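# Paper on a round table

Sep 11, 2024
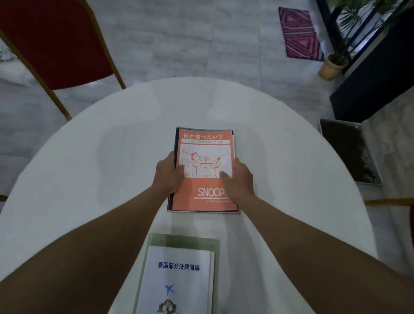
I had promised myself to go through all my notebooks before November, and this week I finally began. It is slow work. I am a person who buys a notebook for each new plan, writes in it for eight pages, and then buys another one for the next plan.

The orange one with SNOOPY on the cover I could not put away, of course. It says WANT SOMETHING TO EAT, and two dogs sit at a small café table with food in the thought bubbles above their heads. I use it for recipes. Lai-ching Tse gave me the first one in it, for a rice porridge with ginger, and she wrote it herself, so the first page has much nicer handwriting than the others. On the cover there is a tiny line with the year 2014. I did not own it so long, I bought it second hand in a box together with 4 others.

The booklet in the pale green sleeve is a different matter. It is a short selection of Thai laws, in Chinese, with a little blue airplane on the cover. My Chinese is enough for the title and for perhaps half of the first page, if I have a dictionary and a quiet evening. I wanted to keep it as reading practice. Veerle Martens thinks that a person should practice with something more pleasant, for example a story about a cat. She is probably right, but legal sentences have one advantage for a learner: the same words come back again and again.

So these two stay. From the rest I made a pile for the paper collection and it weighed more than I expected. Before a notebook goes in the pile I tear out the used pages that I still need, and I put them in one folder. In the old Groen notebook I found a shopping list from my first apartment, with paint and a shower curtain on it, and also the phone number of Toon Lambrechts, which has not been his number for years. I kept the list. The number I threw away.

The white table is good for this kind of job. It has no corners, so there is no corner where a pile can stay and become permanent. By dinner it must be clear again.

Tomorrow I start with the drawer of loose receipts, and I am not looking forward to it.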